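Sim demos for a kitchen put-in-bowl task: how many, and how varied?
Board: Manipulation / Data collection
Started by elli_ikonen, 21 Jan 2023

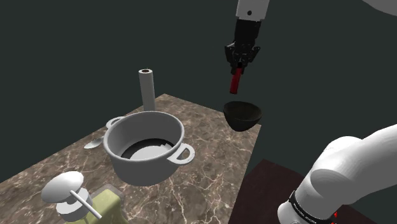
elli_ikonen
Setup first. Single arm, parallel gripper, marble counter, rigid objects only. The task is "put the small red cylinder in the black bowl." Teleoperated in simulation with a 6-DoF mouse, recorded at 20 Hz. Distractors are a pot, a spoon, a paper towel roll and a stand mixer, poses sampled at reset.

I have 419 episodes after filtering. Behavior cloning on two camera views plus joint state. Training loss is fine. Rollout success on held-out layouts levels off well below what I get on layouts close to the training ones, and the failures are nearly all at the release: the gripper opens early and the cylinder lands on the rim or next to the bowl.

Options as I see them:

1. Collect more of the same, up to 1110 episodes, which is what our storage quota on Drudau allows at the current resolution.
2. Keep the count and widen the bowl placement distribution.
3. Relabel or trim what I have.

I would like to hear from people who have done 2 or 3 before I spend October's leftover budget on 1.

tickrate
What does your operator do between "over the bowl" and "open"? If there is a pause, the policy sees many near-identical frames labeled "stay closed" followed by one labeled "open." With no history it can't tell which frame it is in. You get early release or no release depending on the threshold.

Plot time from last significant end-effector motion to gripper open, per episode.

elli_ikonen
Plotted it. Median pause is 0.9 s, long tail up to 3 s. Two operators, and the tail is almost entirely one of them (me).

mgallardo
Then it's option 3 and you can stop there. We had the same thing on a Cemberg pick-and-place set. Dropped every frame where the commanded delta was under a small threshold and the gripper command was unchanged. Retrained with nothing else touched. Early release mostly went away.

Keep the raw files. Do the trimming in the loader.

binh_ta
I disagree that it stops there. Trimming idle frames handles the timing. It does nothing for a release on the rim when the bowl is somewhere new. Look at where your bowl sits. If it is near the right edge of the counter in most episodes, the arm reaches it from a narrow range of joint configurations and the policy can score well by memorizing the joint state. Joint state is a very clean signal compared with pixels, and the network will take it.

Test: zero out the proprioception at eval and see how much success changes on training layouts. Then move only the bowl and leave everything else fixed.

mgallardo
Zeroing an input the network was trained with puts it out of distribution, so the drop tells you little. Train a second model without it.

binh_ta
Fair. Train the second model. My point about the bowl stands.

elli_ikonen
Checked the reset config. Bowl x is sampled from a 12 cm band, y from 8 cm. The pot is sampled from a much larger region, so it looked varied when I scrolled through episodes. It was the distractors that varied.

tickrate
Common. Also check what the reset does on collision. In Muloline the default is to reject the whole layout if any two objects overlap. With a pot that size near the middle, the rejected layouts are not uniform. You lose most of the ones where the target is close to it, and those are the ones where the approach has to change.

mrivera
Long-time reader, mostly real hardware. Two things.

Lighting and background: your backdrop is a flat color. Fine for debugging. If any of this is meant to transfer, randomize it at render time from saved states. No need to collect again.

Second, a vote against option 1. We went from 300 to more than double that on a single task with the same operator and the same reset script, and the held-out number did not move outside the noise. A batch of 279 with a wider reset did more.

binh_ta
Did you hold the total gradient steps constant between those?

mrivera
Yes. Same steps, same seeds, three each. Three is thin, I know.

thao_lai
Disagree on render-time randomization as a free step. It's free in operator hours. Here re-rendering a full set took longer than collecting it, on one GPU. And if you save actions but not full simulator state, replay will drift on contact and you get episodes where the object never reaches the bowl but the label still says success. Re-run the success check after replay and discard the mismatches.

Does the recorder save full state or only actions?

elli_ikonen
Full state every step — I learned that one on the previous project.

thao_lai
Then you're fine. I'd still re-run the check.

keskinen_fan
Why not skip teleop and script it? Known object poses, motion planner, Keskinen grasp sampler. You could have 10x by tomorrow.

mgallardo
Planner demos on this kind of task are easy to get and awkward to clone. Sampling-based paths are multimodal for the same start state. If you go that way, use a deterministic planner or smooth the output, and pick a policy class that handles multiple modes.

keskinen_fan
We clone planner output all the time with a mixture head. Works for us.

mgallardo
With a mixture head, sure. She's on plain regression unless I misread.

elli_ikonen
Plain regression, correct. Plan for now:

— idle-frame trimming in the loader, threshold swept over three values
— second model without joint state
— bowl band widened to the reachable part of the counter, per-object resampling instead of rejecting the layout
— new batch of 279 with the new reset, other operator only
— no new rendering until the above is done

Will post success rates per bowl region, old and new set separately.

tickrate
Log the release height too. Distance from the bottom of the cylinder to the rim plane at the open command. If trimming works you should see the spread narrow before the success rate changes.

elli_ikonen
Added.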